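Section 4. Fitting the Irnero 241 pull-down faucet to an existing sink

Read this section before you take the old faucet out. The card in the box says the job is "tool-free." It is tool-free if your old faucet has already been removed by someone with tools, and if your shutoff valves are new, and if you have the hands of a twelve-year-old. Set aside an afternoon.

These notes were put together by Retno Kusuma and Birsen Kırmızıgül after fitting the 241 in kitchens of several ages. Where we disagree with the card, we say so.

4.1 What you need

Basin wrench
Adjustable wrench
Flashlight or headlamp
Bucket and a flat tray
Old towels, more than you think
Plastic putty knife
White vinegar for lime scale

The card also lists the Tokinard sealing ring as an optional extra. We fitted one faucet with it and one without, and could find no difference on a stainless steel sink. On a rough stone counter it may be worth the money. Try the rubber gasket that comes in the box first.

4.2 Taking out the old faucet

1. Close both shutoff valves under the sink, clockwise, by hand.

2. Open the old faucet and wait. If water is still running after a minute, a valve isn't closing all the way. Don't force the handle. Shut off the water to the house and plan on replacing the valve.

3. Put the bucket under the supply lines and loosen the nuts at the valves. A cupful of water will come out of each line, sometimes more.

4. Reach up with the basin wrench and turn the mounting nut counterclockwise as seen from below. If it won't move, put penetrating oil on the threads, leave it for an hour and try again.

5. Lift the old faucet out from above. Scrape off the putty and scale with the plastic knife. Wipe the sink with vinegar, rinse it and let it dry.

CAUTION: Never use a metal scraper on a composite or enamel sink. The scratch will be just outside the new base plate, where you will see it every day.

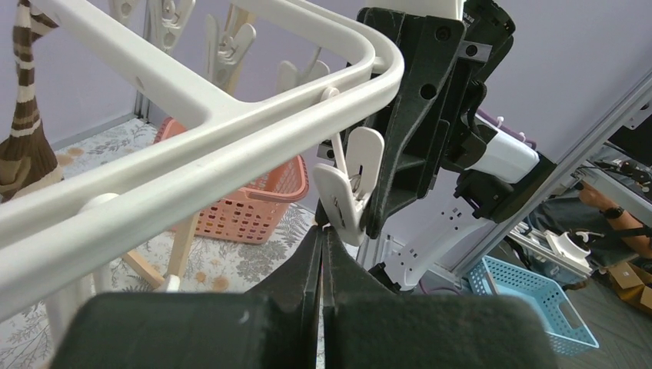
Before you go on, measure the hole. The card says the 241 fits "all standard sinks," and we have yet to find out which standard is meant. The shank needs a clear, round hole with no burrs, and the counter must be thin enough for the nut to catch several full turns of thread. If it catches only one or two, stop. You need the long shank kit, and no amount of tightening will take its place.

4.3 Setting the new faucet

1. Decide whether you need the base plate. A sink with three holes needs it. A sink with one hole doesn't, whatever the picture on the box suggests.

2. Press the gasket into the groove on the underside of the faucet. It should sit flat all the way around. If it pops out at the back, warm it in your hands and try again.

3. Feed the hoses down through the hole one at a time, the sprayer hose last.

4. Have a second person hold the faucet straight from above. The card claims one person can do this step. Baltasar Salcedo tried it alone on the first unit and ended up with a faucet pointing at the window.

5. Slide the washer and mounting nut up the shank and tighten by hand. Check the angle from the front, then give the nut a quarter turn with the wrench. More than that bends the washer.

NOTE: Skip the plumber's putty. The gasket does the sealing, and some kinds of putty will stain stone.

4.4 Connecting the hoses

1. Connect hot on the left and cold on the right. The colored tags on the hoses are paper and tend to fall off in the box, so check the letters molded into the fittings.

2. Tighten each nut by hand, then a quarter turn more with the wrench. Thread tape is not needed on these fittings, and putting it on anyway can cause a slow leak.

3. Click the sprayer hose into the outlet and pull down on it firmly. If it comes off, it was never on.

4. Clip the weight to the sprayer hose at the mark. The mark is only a suggestion. In a deep cabinet, move the weight a hand's width lower and the sprayer will go back into place better.

4.5 Flushing and checking for leaks 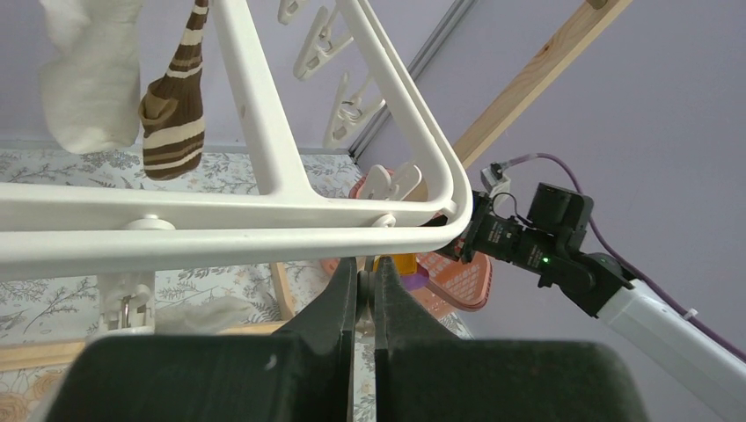 Unscrew the sprayer head before you turn the water back on, so that grit from the old pipes goes down the drain and not into the filter screen. Open the valves slowly, one and then the other, and run the faucet on hot and on cold for 2 minutes each. Keep a dry paper towel under every joint while you do it. The cloth towels from the cabinet floor will be soaked by now, and they need to go somewhere other than the new counter. A large plastic drying rack with thick, rounded bars, like the white one in the photo, suits them well. Once the paper towels have stayed dry for ten minutes, put the sprayer head back on.

Check the joints again that evening and once more the next morning. A slow drip takes time to show, and the cabinet floor will hide it if it has a liner. Take the liner out for the first week.

4.6 If something is wrong

Water drips from a valve nut: tighten an eighth of a turn. If it still drips, take the joint apart and look at the washer.

Weak flow on one side only: the valve is not fully open, or the inlet screen is clogged.

Sprayer won't pull back: the hose is catching on something. Look behind the drain pipe first.

Faucet turns at the base: the mounting nut has worked loose. Tighten it from below while someone holds the spout.

Handle feels stiff: the card says this "improves with use." Ours did not. Ask the dealer for a new cartridge while the faucet is still under warranty, and see page 92 for how to fit it.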